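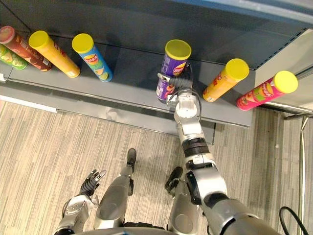
Retail Operations II
Unit 5: Cylindrical packs on open shelving
Handout for the session of Tuesday, December 17, 2024

5.1 Scope

The unit covers snack canisters and similar rigid round packs from the opened case to the shelf, and from the shelf to the check table. Bags, trays and glass are treated in Unit 6. Read the section on shelf depth in the Halász notes before the practical. Terms used there are kept here, with one exception: what Halász calls "front line" is called "shelf edge" throughout this course.

5.2 The pack

A snack canister is a tall cylinder with a plastic overcap. For shelving purposes it has three relevant dimensions: outside diameter of the body, outside diameter of the overcap, and total height with the overcap fitted. Measure the overcap separately. On many packs it is wider than the body, and it sets the minimum spacing between neighbors.

The printed label runs all the way around, so a canister has no physical front. It has a label front, meaning the part of the print that carries the brand and the flavor name. Rotation is therefore a handling variable. A square box can be put down the wrong way in only a few positions; a canister can stop at any angle.

Color is the main flavor code in this category. Shoppers tend to find the color first and read the name second. Body color and overcap color are recorded in separate columns on the item sheet, as a range may use one overcap color across several flavors.

5.3 Positions

Upright. The base is in full contact with the shelf and the overcap is on top. This is the default for all levels.

Leaning. The base is partly supported and the body rests against a panel or a neighbor. It is acceptable during filling and is corrected before the bay is signed off. A leaning row transfers load sideways, and taking one pack out of it may move the next.

Lying. The full length of the body is on the shelf. It is used only with a lip, divider or tray, and with the label front up. A lying canister rolls on a surface that is not level.

Lower ledges need separate attention. They are seen from above, at a steep angle, so the overcap and the upper part of the label do most of the work. If the flavor name is printed low on the body, a person standing close to the bay may not be able to read it. The Jarneson layout sheet has a box for this ("legible from standing, Y/N"). Fill it in from a standing position in the aisle.

5.4 Filling procedure

1. Clear the ledge and wipe it from the end panel inward.
2. Open the case away from the shelf. The Wudo training case holds 12 canisters.
3. Check each overcap for seating by pressing once at the center and once at the rim.
4. Place the first canister against the end panel and work away from it.
5. Hold the body at mid-height. Do not lift by the overcap.
6. Set the base down first, then turn the label front toward the aisle.
7. Leave finger clearance between neighbors.
8. Step back and check rotation along the whole row. Small errors show up better from a distance.

Steps 5 and 6 are where most students lose time. The usual fault is turning the canister in the air and again on the shelf.

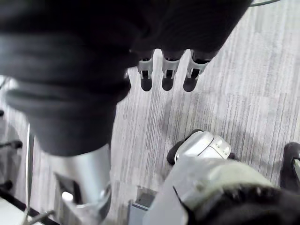 Catalina Ojeda: I would put clearance ahead of rotation when the two conflict. A canister turned a few degrees off is still readable. One that is jammed against its neighbor gets pulled out by the lid, and then you have a loose overcap to deal with as well.

The point is accepted for this unit, and the marking sheet gives clearance the higher weight. Rotation still counts on the shelf edge row.

5.5 Removal

Removal is filling in reverse, with one added risk. In a leaning row the neighbors on both sides have to be considered before the pack is moved. Grip the body, lift slightly to break contact, then draw it straight out – do not tilt it further in the direction it already leans. If a neighbor starts to slide, put the first canister back and straighten the row from the end panel.

5.6 The check table

Any pack with a suspected dent, a loose overcap or a damaged label goes to the check table before it is returned to stock. A flat, hard surface is required. Stainless steel is convenient: it wipes clean, and a deformed base will rock on it. Its drawback is glare from overhead lights, which can hide shallow dents. Turn the canister slowly and look along the body at a low angle.

Stand the pack well in from the table edge. Canisters waiting for inspection may lie on their sides on a separate surface if they are secured against rolling.

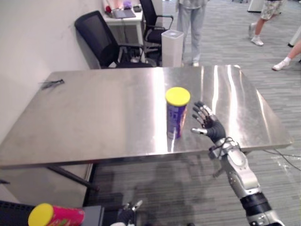

Fig. 3. Canister upright on a steel table, overcap on top.

5.7 Reference data

The Allovus exercise log for October is used in the seminar. It lists almost 2,000 canister movements. Of these, 1,137 were placements on a lower ledge, and 63 of those placements were later followed by a transfer to the check table. The log does not state the reason for transfer, so it cannot be used to separate transport damage from handling damage. It also does not record position before removal, a column that has been added to the sheet for the coming term.

When working with the log, treat a pack that was moved twice as two movements. Earlier handouts were inconsistent on this.

5.8 For the practical

Bring the item sheet, a soft rule and a cloth. Measure overcap diameter on at least two flavors from the same range. Record ledge height from the floor covering to the shelf surface, leaving out the kick plate as a separate figure. Completed sheets go in the Unit 5 folder by the end of the session.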